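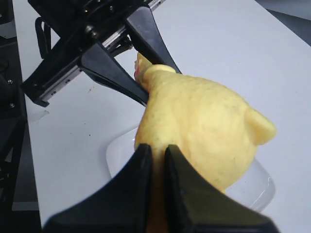

Cell 15, Second Shift

Ilze Laur entered the fault in the log as "left gripper, pad wear or rail, unknown" and set the Birna to manual. The two arms held the rubber chicken between them over the clear tray. It had been the test piece at Prusura since before she was hired, and the procedure called it Item 38.

She read the force on the left arm. It was set to 33 per cent and reported 33 per cent. She read it again at the neck, with a finger on the housing, and felt the rail tick.

"Release left," she said, for the recorder.

The fingers opened. She ran them along the rail, out and back, 100 strokes with no load, and wrote down each stroke that ticked. They all fell in the last third of travel. The pads were sound. She cleaned the rail, greased it with the thin grease and ran the count again. The tick stayed.

Jõgi had serviced this arm before her. His notes were brief. Under the left gripper he had written: "Cable. Check the loop before you blame the rail." The entry had no date and the next one concerned a fan.

She checked the loop. At full opening it pulled against its clip, and the clip moved in its hole. She slackened the screw, gave the cable a little more length and tightened it down. The next 100 strokes were quiet.

Then she closed both grippers on Item 38 and raised the force in steps. At the fourth step the chicken let out a long, low note.

The procedure had no field for this. Under Remarks she found the same note recorded by Jõgi, and by Mirkov before him, each with the force at which it came. She added her figure below theirs, signed it, and returned the cell to automatic.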